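Guarda e organização de cabos, ratos e pequenos acessórios informáticos

Serviço de Apoio à Habitação e Oficina de Tallville
Folha de recomendações domésticas
Texto revisto em 27 de novembro de 2020

A presente folha destina-se aos moradores que pretendam arrumar, conservar ou ceder pequenos equipamentos informáticos. Reúne as orientações habitualmente prestadas ao balcão da oficina e substitui a versão de maio, cuja secção sobre etiquetas se encontrava incompleta.

Escolha da caixa

Para a maioria das casas é suficiente uma caixa de cartão canelado com tampa de abas. Recomenda-se que a caixa esteja limpa, sem restos de fita adesiva no interior e com o fundo bem fechado. As caixas que tenham servido para produtos alimentares não devem ser reutilizadas para este fim.

A caixa não deve ultrapassar o tamanho necessário. Numa caixa demasiado grande os objetos deslocam-se durante o transporte e os cabos enredam-se uns nos outros. Para um rato, os respetivos cabos e um ou dois adaptadores, uma altura interior de 16 centímetros é adequada.

Os manuais e folhetos impressos guardam-se estendidos no fundo, por baixo dos restantes artigos. Evite dobrá-los: as folhas dobradas rasgam-se pelo vinco e ocupam mais espaço do que parece. Se o manual for volumoso, conserve apenas as páginas em português e a folha da garantia.

Preparação dos cabos

Antes de guardar qualquer cabo, passe-o entre os dedos, do conector até à outra extremidade, à procura de cortes, dobras vincadas ou zonas em que o revestimento se tenha afastado. Um cabo de alimentação danificado não se guarda nem se repara com fita isoladora. Entrega-se no ponto de recolha de resíduos elétricos.

Os cabos em bom estado enrolam-se em voltas largas, com cerca de 12 centímetros de diâmetro, acompanhando a curvatura natural do fio. Não enrole o cabo do rato à volta do próprio rato, pois o ponto em que o fio entra no aparelho é o primeiro a ceder. Prenda cada rolo com uma tira de velcro ou com um atilho de pano. Os elásticos de borracha ressequem e acabam por se colar ao revestimento.
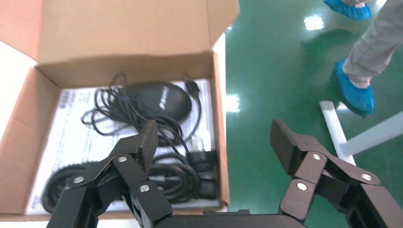 Quando um cabo já se encontra emaranhado, retire primeiro da caixa tudo o que esteja solto e pouse o cabo numa mesa. Procure uma das pontas e trabalhe a partir dela, abrindo as voltas sem puxar. Puxar pelo conector USB pode partir as soldaduras interiores, avaria que não se vê do exterior e que, nas reparações da oficina, é das mais frequentes.

Adaptadores e peças pequenas

Os blocos adaptadores são pesados em relação ao seu tamanho. Devem ficar junto a uma das paredes da caixa, afastados das superfícies brilhantes, que se riscam com facilidade. As fichas, os conectores e as tampas de plástico transparente perdem-se entre os cabos. Coloque-os num saco pequeno com fecho, identificado no exterior.

As rodas, roldanas e outras peças avulsas cuja origem se desconheça podem ser guardadas à parte durante um período razoável. A senhora Maj-Britt Lundgren, responsável pela oficina, aconselha que se escreva no saco a divisão da casa onde a peça foi encontrada.

Limpeza do rato

Desligue o rato do computador. Limpe a superfície com um pano de microfibra ligeiramente humedecido em água e seque logo de seguida. Nos modelos de acabamento brilhante não utilize papel de cozinha nem produtos abrasivos. O sensor, na face inferior, limpa-se com uma cotonete seca.

Etiquetas

Cada adaptador deve trazer uma etiqueta com o nome do aparelho a que pertence. Escreva a lápis ou com caneta de tinta permanente e cole a etiqueta no corpo do adaptador, sem cobrir os valores de tensão e de corrente. Antes de ligar um adaptador a outro aparelho, confirme sempre esses valores: um adaptador de 1000 mA poderá ser insuficiente para um equipamento que exija mais.

Na face exterior da caixa inscreva o conteúdo em termos gerais, por exemplo «rato e cabos» ou «adaptadores». Anote a informação numa das paredes laterais, para que possa ser lida com as caixas empilhadas.

Local de arrumação

Guarde as caixas em prateleira, afastadas do chão e das paredes exteriores. As garagens e arrecadações húmidas não são indicadas para cartão.

Os moradores que desejem ceder equipamento podem entregá-lo na oficina, em caixa aberta, para verificação. O atendimento é assegurado por Hanane El Khatib e Yichen Qiu.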